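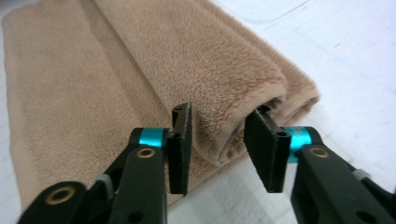
Hotels should stop asking guests to save the planet

The card was on the pillow when I got to my room in Brelstead. It had a green leaf on it and a sentence about the oceans. If I hung my towels up they would be left alone, and if I put them in the bath they would be replaced, and I was invited to think about the future while making up my mind. I hung them up. When I came back at six in the evening they had been replaced.

I have stayed in a lot of middling hotels for work and this has happened to me more often than not. I used to find it mildly annoying. I now think it says something about how businesses talk to their customers, and I would like the cards to go.

I have no quarrel with the aim. Washing a towel every day that has been used once is a waste of water, power and soap. At home I use the same bath towel for the best part of a week and I don't know anybody who does otherwise. If a hotel wants to wash less, it should wash less. It owns the towels and the machines, or pays the firm that does. The decision is entirely in its hands, and it has chosen to hand it to a person who got off a train an hour ago and wants to lie down.

What bothers me is the way the choice is put. The hotel saves money every time a towel stays on the rail. There is nothing shameful in that. Hotels run on thin margins and laundry is a real cost. But the card never mentions it. I have yet to see one that says, "This saves us money, and we have used it to keep the price of your room down." The saving belongs to the hotel and the guilt belongs to the guest. Most people can see this perfectly well, and once they have seen it they begin to doubt everything else with a leaf printed on it, including the things that deserve to be believed.

The same hotel in Brelstead had the heating on in the corridors with the windows open at both ends. Breakfast came with two kinds of jam in tiny plastic tubs. The lights in the car park were on when I went down at eight in the morning. I don't say this to score a point against the place, which was clean and quiet and had a good bed. My point is that a guest will judge a message about waste by what is going on around it, and a card on a pillow is up against quite a lot.

Then there are the people who do the rooms. I asked a woman with a trolley about the towels, as politely as I could. She told me she had been instructed to change them if she was in any doubt, as the complaints came from guests who had wanted fresh ones and not got them, and never from guests who had got them and not wanted them. She also had very little time per room. Checking whether a towel is hanging in the approved way, or has just been slung over a rail, is one more thing to look at. Taking the lot is quicker. I would do the same in her shoes. The card had been written by someone in an office, and the job of making it come true had been left to her, with no extra minutes to do it in.

It can be done properly. I stayed for four nights at a guest house in Lesum last year, a plain building near the river run by a family called Güneş. There was no card. When I checked in I was told that towels were changed every third day and that if I needed one sooner there was a cupboard on the landing. The cupboard was not locked. I took one extra towel from it after getting caught in the rain, and I didn't feel I had failed anybody. The towels were changed when they said they would be. It took one sentence at the desk and it worked.

I know the objections. The first is that guests paying a high price expect fresh towels every day. Some do, and they should be able to have them by asking. What people mostly expect, though, is whatever they have been told to expect. We used to expect an ashtray in every room. If the standard is every third day and it is stated when you book, the few who mind can say so and the rest of us will never give it another thought.

The second objection is stronger. Some people need more towels than others. Parents with small children do, and so do people with skin conditions, people who swim, and anyone who is ill away from home. A fixed rule could be hard on them, and it is embarrassing to have to explain yourself at a desk. I take that seriously, and it is why the cupboard matters more than the rule. Nobody in Lesum had to explain anything. They opened a door.

The third is that the cards do some good and cost nothing, so why fuss. I accept that they may do some good. I would only say they are not free. Each one uses up a little of people's willingness to be asked, and there are many things worth asking people to do. I would rather that goodwill was spent on something a hotel can't settle for itself by changing a rota.

It spreads, too. The gym I go to in Lenance has lately put up a sign asking members to consider whether they really need a second towel. The showers beneath it run for a fixed time whether you are standing under them or not. I did consider it, as asked, and mostly what I considered was the showers.

So my proposal is a dull one. Decide how often the towels are washed. Tell people when they book. Leave spares where they can be reached, and give the staff enough time to do what has been promised. If it saves money, say so, and knock something off the bill or put it into the wages of the person with the trolley. Then take the card off the pillow. I only ever use it as a bookmark.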